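Ticket 935 - Cell 4, right gripper stops short when reaching into the bin
Site: Bindale
Status: Open, waiting on parts
Priority: Normal
Opened: Sunday, 8:10 a.m.

Problem as reported: the right arm reaches into the plastic bin and closes early on some picks. The left arm runs the same grip routine without trouble. No fault code on the screen. It started after the cable cover on the right arm was swapped. Desk sorting task, standard item set, both arms powered. 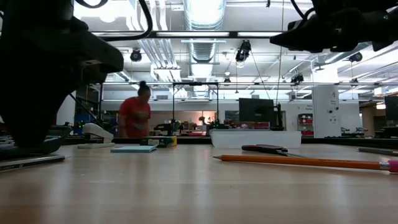
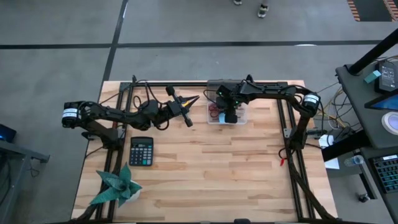 Aileen Umali: Before anyone opens the gripper, please check the cable slack at the right elbow. We had the same complaint on the Layug cell. The gripper itself was fine. The new cover held the cable too tight, and when the arm stretched out over the bin the connector got pulled just enough to drop a few position readings. The controller then assumes the fingers have touched something and stops them. Move the arm by hand with the power off, all the way out to the bin, and feel the cable at the elbow as you go. If it goes stiff before the gripper is over the bin, there's your problem. Also, what does the finger gap read when it stops?

8:55 a.m.
Gap at the early stop reads 62 percent open, give or take nothing. Same value on each bad pick. On good picks it closes down to whatever the item is.

Powered off and moved the right arm out by hand. The cable does go stiff, but later than I expected, with the gripper already over the near wall of the bin. Loosened the two clamps on the new cover and fed more cable through from the base side. Tightened them again finger tight plus a quarter turn.

9:20 a.m.
Powered up, homed both arms, ran 50 cycles on the bin pick only. Four early stops. Before the change we were getting one every few picks, so this is better but still not right. The stops are still at 62.

Aileen Umali: A value that repeats that exactly is not a loose connector. A loose connector gives you a different number each time. You may have two problems. Look at the soft limit in the gripper settings for the right arm. When the cover was changed, did anyone reload the settings file? The Grerkdale file has a limit set for their wide fingers and it has been copied around more than it should.

9:45 a.m.
Checked. The settings file on the right arm was reloaded after the cover swap, and it is the Grerkdale one. The name in the header still says so. The limit applies only when the wrist is tilted past a set angle, so it didn't show up on every pick. Items lying against the far wall of the bin need the tilt. Items in the middle don't.

Saved a copy of the wrong file to the ticket, then loaded the Bindale file for the right arm. Left arm file checked as well and it is correct. Restarted the controller. Homing took two tries on the right arm - the first one timed out at the elbow, the second went through. Noting it in case it comes back.

10:30 a.m.
Another 50 cycles, same pick list, items placed against the far wall on purpose. No early stops. Then let the full sorting task run with both arms until the pick list was done. One missed pick by the left arm, normal slip, it retried and got the item.

Still to do on the right arm:

The cable is now long enough but it sags behind the elbow when the arm folds back. It doesn't touch anything, though I don't like leaving it. The cover needs the longer clamp, the one Prudine ships with the extension kit. We have none on the shelf. Ordered two so there is a spare. For now there is a hook-and-loop strap around the cable, put on loosely, and it should be checked at the start of each shift.

The finger pads on the right gripper are worn along one edge. That fits with it gripping items while only partly closed. I turned the pads around and will replace them when the clamp comes in.

Aileen Umali: Fine to run with the strap. Don't let it go longer than a week like that. The homing timeout would bother me more than the sag. If it happens again, pull the log before you restart, since the restart clears it. I'll take the Grerkdale file out of the shared folder today so it can't get loaded here again.

11:05 a.m.
Understood. Cell is back in use. Wrote the file name for each arm on the cell sheet so the next person can compare it against the header before running. Ticket stays open until the clamp is fitted and the bin pick has been run again with the strap off.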